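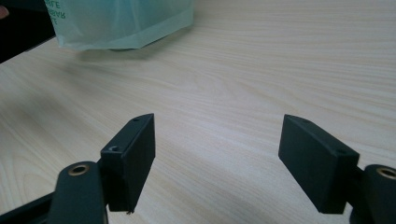

1/19
浅色木桌面，米白的底子，奶油色和浅棕的长纹路一条条淌过去。喜欢是喜欢的，这个先承认。可是为了这么一块桌面，我这几个月看的“木桌养护指南”大概比我这辈子看过的体检报告还多，越看越不信。开个长帖，把听来的说法一条条过一遍。卖养护油的朋友可以先划走了。

2/19
先交代桌子。Sikdale的，长156厘米，二月到的家，吃饭、写东西、摊着修各种小玩意儿都在上面。商品页写的是“天然纹理，每一张都独一无二”。这句话我看了好几遍。天然的东西当然每张不一样，白菜也每棵不一样，没见菜摊拿这个加价。我想知道的是木皮多厚、芯子里是什么、表面涂的什么，这三样页面上一样都没写。

3/19
于是去问客服。第一位回我“是优质木材”。我说优质是一种树吗。换了一位，回我“是环保木材”。再问，发来一张图，图上是一片森林，早晨，有雾。拍得挺好看，我存下来当过一阵子手机壁纸，但我还是不知道我的桌子是哪种树。

4/19
后来写邮件给Sikdale的售后，回信的人署名Witold Wieczorek，总算像是见过桌子的人。他说同一款前后换过供货的厂，他得有外箱上的批号才查得到。外箱早被我拆平了送去回收。所以这条线到这儿就断了，怪我。各位买家具，箱子上那张贴纸拍一张再扔，比看十篇测评有用。

5/19
说说“看纹路就能认木头”这件事。底下肯定有人要来认：白蜡、橡木、榉木、桦木。我把桌面照片发到过一个木工群，收到的答案每个都特别肯定，而且互相打架。有一位说“百分之百是白蜡，我做这行的”，下一位说“做这行的都看得出不是白蜡”。

浅色，长纹，调子柔和，符合这几个字的木头太多了，再上一层改色的漆，更没法说。隔着屏幕这么有把握的人，我一概先打个问号。

6/19
“实木还是贴皮，看纹理连不连续就知道”。半对。正确的用法是去看端面：桌面的纹路走到板边，翻过去，端头应该能接上年轮的走向。光盯着正面看纹理漂不漂亮，什么也证明不了，好的木皮正面一样漂亮，那本来就是从木头上切下来的。

我趴在地上看过端面。我家这张桌子的端头刷过东西，看不清楚。趴了半天，捡到一支找了很久的笔。

7/19
插一句，我对贴皮没意见。网上有种鄙视链，说到贴皮就像说到假酒。木皮贴在稳定的芯板上，冬天开暖气不容易翘，这是优点。我有意见的是卖的人不肯说。你写清楚“木皮，芯板是某某”，我照样买，还会觉得你痛快。

8/19
好，进入养护。第一条说法：“新桌子到家必须先上油，不然会干裂。”

这个“必须”是谁定的？如果表面是漆，封住了的，油进不去，擦上去就是一层黏糊糊的东西，过两天全是灰。如果出厂就是油面，那它已经上过油了。真正需要你到家马上动手的，是没做过表面的白坯，而白坯一般会明说。所以顺序应该是先弄清楚表面是什么，再决定买不买油。偏偏卖油的文章都从第二步开始写。

9/19
怎么弄清楚？老办法，滴水。找桌子底下或者最不显眼的角，滴一小滴，等15分钟，擦掉。

水珠一直鼓着，擦完没印子，多半有封闭的涂层。颜色变深、水摊开渗下去，多半是油面，或者保护已经磨薄了。我写“多半”是因为打过蜡的也会鼓水珠，这个测试会被蜡骗。它只能给你一个方向，给不了结论。有些视频把它拍得跟验孕棒一样，一滴定生死，过了。

10/19
说到油，点名一个：Murorico木器油。我买了，自己掏的钱，先说清楚。

瓶身上写“唤醒木材的生命力”。这块木头早就不是活树了，醒不过来的。撇开文案，我拿一块单独买的白坯小木板试，半边涂，半边不涂。涂过的颜色深了一点，也黄了一点，摸上去比较润。然后我又拿厨房里吃剩的核桃掰开，在同一块板的背面蹭了几下，远看差别不大。

先别急着拿核桃去蹭桌子，家里有人对坚果过敏的更别蹭。我只想说，那个价格里面有多少是油，多少是“唤醒”，你自己掂量。

11/19
浅色木头上油还有个坑，很少有人提前告诉你：会变黄。很多人买浅色桌子图的就是那点米白，奶油一样的调子，结果第一次保养就自己动手把它弄成了蜂蜜色。

广告照片里永远是深色胡桃木，油一抹，颜色沉下去，大家哇一声。换成浅色的，抹完你会站在那儿想，它原来是不是白一点？是的，它原来白一点。想保住浅色，先在小料或者背面试，等它干透了再看，刚抹上那会儿的颜色不算数。

12/19
Hanna Śliwiński修了很多年旧家具，我把我的疑问一股脑倒给她，她回得很短，原文大意照搬：

“平时用微湿的布擦，再用干布擦一遍。洒了东西马上擦。别的等出了问题再说。”

我追问多久上一次油。她说：“看着干、摸着糙的时候。”我说能不能给个周期，每几个月一次那种。她说日历又没在你桌上吃饭。我觉得她有点烦我了，但这是我收到的所有建议里唯一没附购买链接的。

13/19
接下来是“温和去污神器”Plindeck，喷雾，号称木头、石头、皮革、玻璃通用。

我对“通用”两个字过敏。能拿来洗玻璃的和能拿来擦油面木头的，要求差得挺远。喷了一回，在桌面靠墙那边，污渍是下来了，那一小块手感也跟旁边不一样了，有点涩。可能是洗掉了原来表面的一点东西，也可能是残留，我不敢下定论。再用微湿的布擦过一遍，涩的感觉轻了些，没全消。

结论只有一条：不再往桌上喷。剩下大半瓶拿去擦窗台，窗台没意见。

14/19
顺便说小苏打、白醋、牙膏、蛋黄酱这几样。每个平台都有人在用它们救桌子。

牙膏里有磨料，它“去掉”的白印，一部分是连着表面一起磨掉的。浅色桌面磨出一块哑的，侧着光一看就是一块补丁。白醋是酸，小苏打是碱，混在一起冒泡很好看，冒完基本就是一碗咸水。蛋黄酱治水印，道理是里面有油，那你直接用油不行吗，为什么要让桌子闻起来像三明治。

15/19
杯垫。我用了Kingi的软木杯垫，用满7天，每天早上同一个位置放热茶，垫子底下没出现印子。

但是！同一个星期我也在另一头不垫东西直接放杯子，也没出现印子。所以这个试验证明了什么？证明我喝的茶可能不够烫，或者表面涂层还行，唯独没证明杯垫有用。商品评论里一堆“用了之后桌子再也没花过”，有几个人做过不用的那一半？我现在还在用，图它放杯子没声音。

锅我还是垫的，热锅直接上木桌面这种试验我做不起。

16/19
“木头会呼吸，所以不能盖桌布。”来，我们讨论一下呼吸。

木头会随着空气里的湿度吸水、放水，胀一点，缩一点，大家管这叫呼吸，行，当个比喻用。透气的布盖着，碍不着它什么。要小心的是塑料垫和那种透明软玻璃，底下闷着水汽，有些还会跟漆面粘上，揭的时候带起一层。还有一个跟呼吸毫无关系的：光。浅色木头晒久了会变色，你盖一半不盖一半，过几个月揭开，桌上就有一张桌布的影子。要盖就隔段时间挪一挪，或者干脆不盖。

17/19
有人私信问我划痕怎么办。先问一句：手指甲横着刮过去，卡不卡？不卡的，多半只在表面，换个角度的光就看不见了，放着。卡的，才轮到考虑修。

修之前请回到第9条，弄清楚表面是什么。油面可以顺着纹路局部轻磨再补油，顺着，千万别打圈，那种长长的纹路最怕横着来一道砂纸印，比原来的划痕显眼得多。漆面局部磨很容易磨出一个坑，我建议别在自己吃饭的桌子上练手。

修补蜡笔我也买过，标“浅木色”。浅木色有好多种，我买到的那支偏粉。

18/19
算一下账。油一瓶，喷雾一瓶，杯垫一套，蜡笔一支，还有一块据说是“专业木器超细纤维布”的布，跟我擦眼镜那块放一起洗过之后，我已经分不出来谁是谁了。

这些东西里，每天真在用的是布和杯垫。油开了口，在柜子里站着。如果当初先滴那滴水，再去下单，能省下一顿挺好的饭钱。我骂了半天商家，这一条得骂自己。

19/19
评论区先回几个：

“楼主这么较真，买塑料桌子不就好了？”不好，我喜欢木头的纹路，喜欢跟愿意听人胡扯是两回事。

“我家用Murorico两年了，特别好。”有可能，我没说它坏，我说它贵而且话多。你家要是有一块没涂过的角落，拍来对比看看，我真想看。

“到底是什么木头啊？”不知道。Witold Wieczorek说可以拿桌底的钢印去试着查，我今晚再趴下去找一次，找到了接在这条后面发。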